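Reading time: 3 min

Old metal planters - drill more holes or not?

mofs_plot
Been given a big metal bin to use as a planter, open top, sloping sides. Want salad in it, maybe chard. One drainage hole and thats it. Everything I read says gravel in the bottom, then compost. Is one hole enough? Ground here is heavy clay so it'll be sat on slabs. Heather Moffat

gbaird
One hole is fine if you raise it on bricks. Skip the gravel, it just moves the soggy bit higher up. Been told this for years and still see people lugging bags of the stuff home.

RossH
Disagree. Gravel has worked for me for 25 years. Same two troughs by the back door, never lost a plant to wet roots. Drill more holes as well, at least four.

gbaird
Your troughs are under the eaves Ross, they hardly get rained on. I've seen them.

RossH
They get plenty. And the gravel stops the hole blocking, that's the point of it.

yule_m
Bit of old crock or mesh over the hole does that. No need for a whole layer.
Bigger worry for me is rust and heat. Grey metal in full sun cooks the roots by July. I line mine with cardboard, double thickness, lasts a season. What's the inside like? If the coating has gone you'll want to paint it before filling. Scuffs on the floor are nothing to lose sleep over, a strip up the wall where the pale stuff has worn off is a different matter.

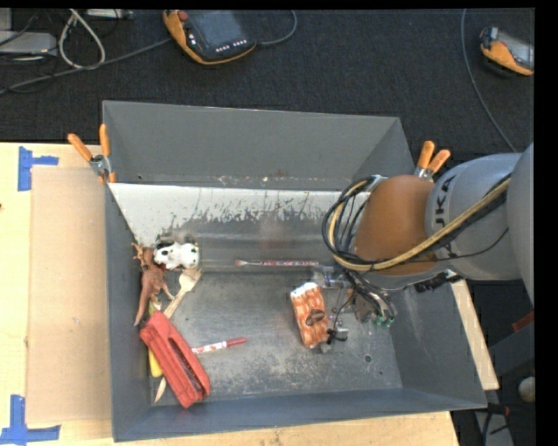 Worn strip under the far panel, hole lower right.

mofs_plot
No idea what the pale stuff is. Doesn't come off with a fingernail. Was going to use Granon primer as there's half a tin in the shed, then whatever is cheap on top. Or is that daft with food plants?

ruaridh_b
Don't put any old paint where you're growing salad. Ask what it was used for first, too. If the answer is oil or anything like that, grow flowers in it and be done. Lovely for dahlias.

yule_m
Agree with Ruaridh. Didn't think of that, should have. Flowers.

RossH
Bit over cautious. Wash it out, line it with pond liner, hole in the liner over the hole in the metal. Sorted. I did mine with Sundura offcuts.

ruaridh_b
Liner's fine till you put a fork through it. I'd still ask.

mofs_plot
Asked. He had it from a sale and doesnt know. So flowers it is I think - salad can go in the old sink. How many dahlias in one bin?

gbaird
Two, three if small. Not out till the frosts are done, end of May up here. And bricks under it!!

RossH
And gravel.

gbaird
No.

yule_m
Dont fill it before you move it either. Did that once, had to dig the lot out again with a trowel.

mofs_plot
Ta all. Bricks, mesh, no gravel (sorry Ross). Will drill two more holes at the weekend if the bit's up to it.

Contact the moderators | © May 2014 Zadel Allotment Forum | Back to top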